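Tannous Room Gallery: Conveyor Bench

Compiled by Ruba Nasrallah

The Tannous room is the smaller of the two work areas at Cilthorpe and is used for sorting and packing small parts. Most of the work done there passes over one bench, a large white table carrying a short conveyor. The notes on this page cover the bench and its fittings. They are meant for people who have booked time on it and for anyone fitting out something similar.

Room and table

Room number 622, ground floor, reached from the Clavico corridor. The table was moved in from the old packing area in June and leveled before the conveyor was mounted. The white top was kept because small dark parts are easy to find on it. It marks easily. Use the cutting boards from the cabinet for any knife work, and wipe adhesive residue the same day.

A cream curtain hangs at the back. Leave it closed during sorting runs – side light makes glare on the belt and changes how part colors read.

Conveyor

The belt is dark green fabric with an aluminum rail along each side and metal support legs standing on the tabletop. Scuff marks on the belt surface are normal wear and do not affect tracking. A belt that drifts toward one rail does need attention: stop it, note which rail, and enter it in the Vosura log before changing the tension.

The bench is booked in blocks of 20 minutes. The standard batch is 100 parts, fed from the left. Belt inspection is due every 3000 parts, counted from the log and not from memory. Check the underside of the fabric as well as the top, and look at the edges for fraying where they run close to the rails.

Do not rest tools on the rails. Screwdrivers left there have worked their way onto the belt twice.

Trays

Parts are held in shallow plastic trays with sloped sides. The slope makes it possible to slide flat washers up and out without tipping the tray. Salmon pink is for parts waiting to be checked, gray is for parts already passed. Trays go on the far side of the conveyor, clear of the rail, and are emptied at the end of each block. Labels go on the short side only.

Spare trays are in the lower cabinet. Cracked ones should be thrown out and noted in the log.

Page updated 12 Nov 2022.

Gallery
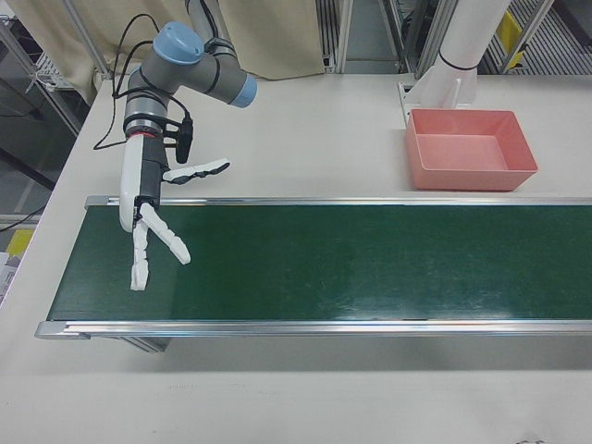

Conveyor bench, Tannous room – green belt with aluminum rails, salmon-pink tray on the far side.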